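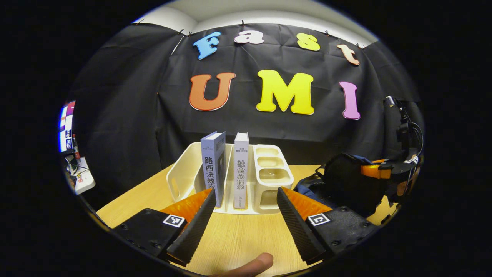 Hand-held grippers on the packing floor: questions from staff

Last updated 22/06/2023

Why are people at Handano recording themselves doing desk jobs with a gripper?

Management signed up for a trial in April. Someone holds a two-fingered gripper, does a small job with it, such as handling books in a desk organizer, and the recording goes toward teaching a robot arm to do the same. The supplier, Malasik, calls this "sharing your skills." We would call it training, and training is work.

Is the robot going to take my job?

We asked in writing and got back the sentence "no roles are affected at this stage." Read the last three words again. There is no robot arm on the packing floor today, and we have seen no plan with a date for one. We have also seen no promise that lasts longer than the trial.

How many recordings do they want?

The first target was 1000. It was raised to 2000 before the first batch was finished, with the same people expected to do it. If your own targets were not lowered to make room, tell your rep.

Why so many, for such a simple task?

Because the task is simple for you. A person handed a book and a narrow slot works it out. A machine needs the same thing over and over, with the book leaning a little differently each time. Keep this in mind when you hear that the system "learns like we do."

Is it hard on the hands?

It can be. You are squeezing a tool and keeping your wrist steady while looking past the fingers at what you want to pick up. Some people don't mind it at all, others feel it in the forearm by lunch. Sessions are supposed to stop after 12 minutes for a break. Take the break, even if you are in the middle of a good run.

Do I have to take part?

No. The trial is voluntary, and that is in the agreement. A supervisor may ask you once. If you are asked again after saying no, write down when and by whom.

Does the camera record me?

It points past the gripper fingers toward the table, but a fingertip can still get into the picture, and so can whatever is on the wall or on the next bench. Clear away anything with a name or address on it first. Sound is meant to be off. We have asked for proof of that and are still waiting.

Can the recordings be used to measure my speed?

The agreement says no. The files do carry times, though, so it would not be difficult. Our position is that the times should be removed before anyone at Handano opens a file. Malasik says this is "under review."

What do the square black-and-white markers do?

They help the software tell where the fingers are. Don't cover them or peel them off. They say nothing about who is holding the tool.

What happened at the Bundgaard site?

They ran a similar trial and ended up with 2 new jobs, both for people who clear jams and reset the machine. The pay grade took months to settle. The packing team there was not cut, but people who left were not replaced — a quieter way to reach the same number.

Will I be paid more for doing this?

Not so far. We are asking for a skill supplement for every session, backdated to the start of the trial.

Where do I send a question that isn't answered on this page?

Use the box by the Wevedano entrance or speak to your shift rep. We add answers when we get them, and that includes the ones we don't believe.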